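Relabelling, round two

Quick one before the kettle boils. Said in April I'd write up the relabelling thing and then didn't, so.

Short version for those who missed it. We train a small policy on demonstrations done with hand-held grippers, two hands, household stuff, people's own tables. 2,507 demos in the set now. The policy was fine on boxes and bottles, poor on anything floppy. Bags worst of all. It would go to the right place, close, lift, and half the time come up with nothing, or with one layer of plastic and the contents sliding out the bottom.

Boyang's idea was that the data was fine and the cut points were wrong. We'd been splitting each demo wherever the fingers closed. OK for a rigid thing, closing means you've got it. With a bag people close, feel it slip, open a bit, close again, drag, regrip. One grasp to the person doing it, four or five to our script. So the model learned lots of tiny confident closings and hardly any of the fiddling in between, which we were throwing out as noise.

New rule — cut on when the load changes hands or touches down, ignore finger width completely. That's it. No new network, no new data, same training time give or take. I relabelled 600 bag demos by hand over far too many evenings, Xuelian did a second pass on 321 of them without seeing mine. We disagreed mostly about touchdown, becuase a bag doesn't land all at once. Ended up calling it at first contact of whatever's inside, not the plastic. Arguable. Jianguo is still arguing it.

Result: much better on bags, slightly worse on bottles, no change on boxes. The bottle drop bothers me. Might be that the segments are longer now and the model gets lazy near the end of them, might just be seed noise, we only ran 2 seeds. Will run more when Zundell is free (our training box, permanently busy, Hongjun has it booked till forever).

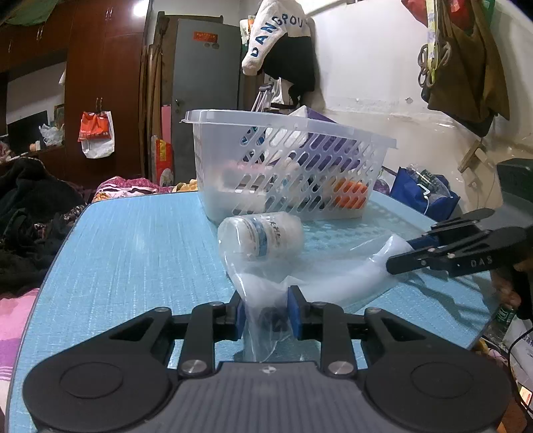
Two-handed bag moments are where the old script fell over hardest, and where I spent most of the hand labelling. Left gripper and right gripper were logged seperately, each with its own cuts, so a handover came out as two unrelated events. Take a clear bag pinched between the blue finger pads, something dark down in the bottom of it, the second gripper reaching in from the right, and the rest of the plastic puffed up on the table round a white container on its side. Who's got the load there? Old rule doesn't care. New rule says the segment stays open until the weight has gone somewhere, and both hands share the one label. Took me a while to get consistent on those.

Still to do:

Bottles, as above.
A proper automatic version of the cut. Doing this by hand for the whole set is not happening. Cuiping has a rough detector going from wrist motion only, agrees with me often enough to be intresting, not often enough to trust.
Cloth. Haven't touched it. No idea what touchdown even means for a towel.

Code for the labelling tool goes up once I've taken out the hard-coded paths. If you've tried cutting demos some other way for soft things, leave a comment, would like to hear it — especially if it went badly.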